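On the Retention of Household Water Records

Jul 23, 2022

It has been my practice for some years to read the water meter at the front boundary on the first morning of each month and to enter the figure in a ledger. Several readers have enquired as to the purpose of the exercise, and this entry sets out the method and the one occasion on which it proved decisive.

The property at Talstead is served by mains supply, supplemented by a rainwater tank which feeds the laundry and the garden taps. The two sources are recorded separately. The mains reading is taken from the meter dial; the tank level is taken with a marked dowel lowered through the inspection opening. Neither task requires particular skill, although the meter box should be opened with a stick in the warmer months on account of redback spiders.

In the autumn the quarterly account arrived showing consumption of 103 kilolitres, a figure well in excess of any previous quarter. The closing reading was stated as 3882. My own ledger, for a date three days later, showed a lower number than that, and a meter of this type does not run backwards. I wrote to the supplier enclosing copies of the relevant pages. A revised account was issued in due course, together with a letter which attributed the original figure to an estimate.

I would draw attention to the following points for any householder minded to begin. Entries should be made in ink. The full number on the dial should be recorded, including the red digits, even where the supplier bills only on the black. The rate of conversion is simple – 1000 litres to the kilolitre – but it is preferable to keep the ledger in one unit throughout. Overnight readings, taken at bedtime and again before the kettle is filled, remain the most reliable means of detecting a concealed leak. A cistern that weeps silently into the bowl will be apparent by morning.

Accounts and correspondence are kept in a lever arch file, with the current year at the front. I intend to replace the dowel in August, the lower markings having become difficult to read, and will report on the condition of the tank at that time.
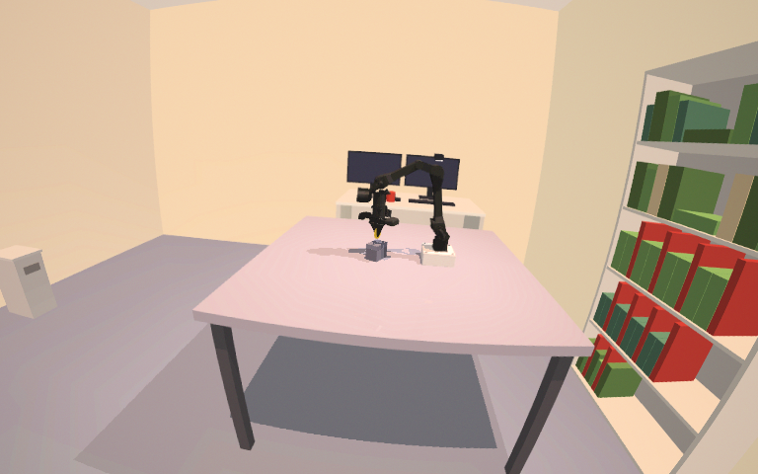
Hermenegildo Medrano writes that he has kept a similar ledger since moving to a unit, where the meter is shared between three households, and asks whether the overnight test has any value when a neighbour may rise at 3 to run a bath. He has taken to leaving a note in the stairwell the evening before.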